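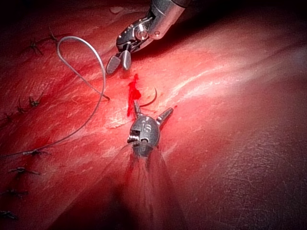
Band sealer leaves wrinkles in the seam, which setting is wrong?

Valquíria Caldeira
Hello, I pack dried herbs in a small workshop in Closham. In August we bought a used continuous band sealer, the Prillow 918. The bags are PE laminated, 90 micron. The seal closes, but it has small wrinkles on the left side, and some bags open again when I pull them by hand. I have tried more heat and then the film melts on the belt. Is it the temperature, the speed or the pressure wheel?

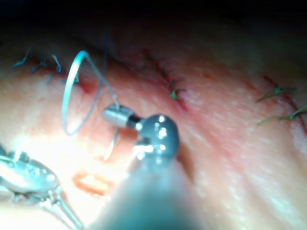 I forgot to write that the belts are the old ones which came with the machine. The seller told me they are good for one more year.

gebreyes_pack
Change belts. Old belts always make trouble.

Bonifacio Tejada
I repaired these machines for many years at Potholm, so I will try to explain it in order. Wrinkles on only one side mean usually that the bag enters at an angle. Put the conveyor higher until the bag stands straight and its mouth is flat before the guide. Then lower the speed to 70 and bring the heat down a little, and test with 50 empty bags before you fill any. 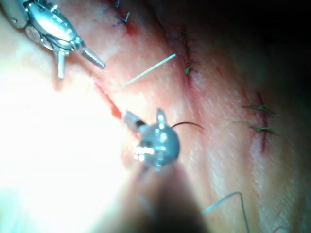

For the pull test, cut a strip across the seam and pull it slowly from both ends. A good seam stretches before it opens, and a bad one peels like a sticker. Look at the seam under a strong lamp, from the side. Thin lines are easy to see in that way, like the four red cuts on the tissue pad in the picture, and a channel through your seal will appear as a line too. If the line goes from the inside of the bag to the outside, the air passes there. Please write which temperature you have now.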